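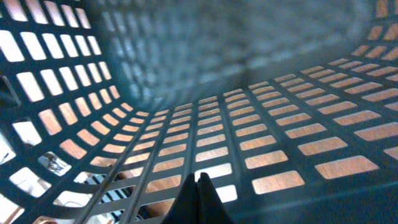 Ticket 98: Marks on wooden table under snack basket
Location: Mudgway, room 7
Opened by: Raghda Obeidat
Assigned to: Aarne Turunen
Priority: Low
Status: Closed

Raghda Obeidat, Tuesday, 9:10 a.m.
The table in room 7 has a dull patch where the snack basket sits. The patch follows the pattern of the slots in the bottom. I can feel it with a fingertip but can't scratch it up with a nail. It doesn't come off with a dry cloth or with plain water. We also get crumbs under the basket because they fall straight through the openings, and they get ground in when people pull it toward them.

The basket has been in the same place since the Cloto order came in. I don't know if this is residue or if the finish is damaged. Please look before anyone tries a stronger cleaner on it.

Aarne Turunen, 10:25 a.m.
Please don't use anything with alcohol in it. The Flater finish on those tables goes cloudy. Can you take the snacks out, leave them on the table, and keep the basket at the left end for now? I need to know if the marks show up in more than one spot.

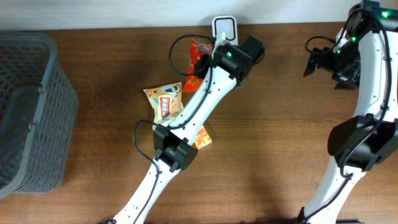 Room 7 table, basket at the left, snack packets out on the wood.

Raghda Obeidat, 11:40 a.m.
Snacks are out. The dull patch is only in the old basket spot. I wiped the left end before moving the basket there so we start clean.

Two other things I noticed. The underside of the basket feels tacky along the ribs, and one of the older bags had a split seam. It left oil on my hand. I threw that one away. The rest seem fine.

Aarne Turunen, 11:55 a.m.
Oil from the split bag would do it. It runs down through the slots, gets on the ribs, and the ribs print it onto the table. Steps, in this order:

1. Wash the basket in warm water with dish soap. Use a brush on the bottom, both sides. Rinse and let it dry fully.
2. On the table, use a damp cloth with one drop of the same soap. Wipe with the grain.
3. Wipe again with clean water, then dry right away.
4. Leave it bare for an hour and check it from a low angle.

Go over the other packets too, and put anything with a weak seal to one side.

Raghda Obeidat, 1:30 p.m.
Steps 1 to 3 done. I checked the seals by pressing each bag lightly and listening for air.
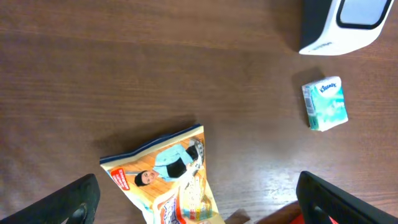
The cream and yellow bag is badly creased at the bottom but it holds air, so I kept it. The Kleenex stays on the table for now. It used to live in the basket, and I would like to keep it out of there from now on if we have oil getting loose.

Step 4 is harder than it sounds. From most seats the light reflects off the finish and I can't tell dull from shiny.

Aarne Turunen, 1:50 p.m.
Stand at the other end and look across it, or hold a sheet of cardboard up to block the light. If you still can't tell, go by touch. 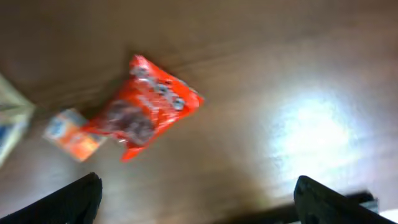

Glare on the right half of the tabletop, red-orange bag and small orange box to the left.

Raghda Obeidat, 2:45 p.m.
The cardboard worked. Nearly all of the patch is gone. There is one faint line left, and it feels smooth.

Aarne Turunen, 3:05 p.m.
Leave the line alone. More rubbing will make a shiny spot. I found a Rakunard tray liner in the supply closet — flat, washable, no holes. Cut it to fit inside the bottom of the basket and wash it when you restock.

Raghda Obeidat, 3:40 p.m.
Liner is cut and in. Snacks are back in the basket, Kleenex left out. OK to close.

Aarne Turunen, 3:45 p.m.
Closed. Cause: oil from a split bag. Reopen this ticket if the marks come back.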